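In Defense of the Gift Box

By Fereshteh Babaei
May 2019

Print this article | E-mail this to a friend

My sister-in-law gave me a birthday present this year in a box so nice that I put off opening it until after the cake. Stiff sides, a hinged lid, a proper tray inside. I can't tell you much about what the present cost, but I can tell you I've moved that box around my house ever since like it was a small pet, looking for the right spot for it.

I know how this sounds. We're all supposed to be cutting back on packaging, and I'm for that, I really am! I rinse my jars. I haul a stack of flattened cardboard out to the curb every week and grumble about it. But I think the good gift box has been lumped in with the plastic clamshell and the bag of air pillows, and it deserves better company.

Think about what usually goes in one. Hair clips, a scrunchie, a little compact, some lip balm, maybe a hand cream. Hand me those things in a grocery bag and I'd say thank you and mean it, but I'd also lose half of them in the car. Put them in a box with a lid and now somebody has thought about me. They stood at their kitchen table and tried the big thing on the left, then on the right, and then took it all out again to fit the last one in.
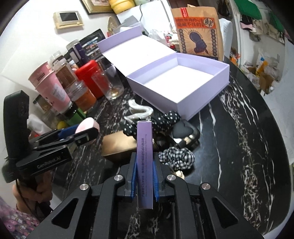

My friend Jacinto Barrera disagrees with me completely. He says a box like that is a way to charge more for less, and he has a point when it comes to the ready-made sets (the ones with a false bottom and six tiny items rattling around over it should be against the law). Jacinto wraps everything in the comics section. His presents look terrific, too, for the five seconds before you tear into them.

But where are the comics now? My box is on the dresser. My grandmother kept her buttons in a candy box that was older than my mother, and when the corners split she taped them, and when the tape turned brown she taped over the tape. I'd bet there are almost 300 buttons in there still.

So here's my modest proposal. If you're going to buy a box, buy one worth keeping, and don't print a giant Happy Birthday on the lid. Leave off the ribbon that's glued down. Skip the shredded paper, please, I'm still finding it under the couch from last year. And if you're on the receiving end, use the thing! Mine has hair stuff in it at the moment, plus a spare key I should probably label.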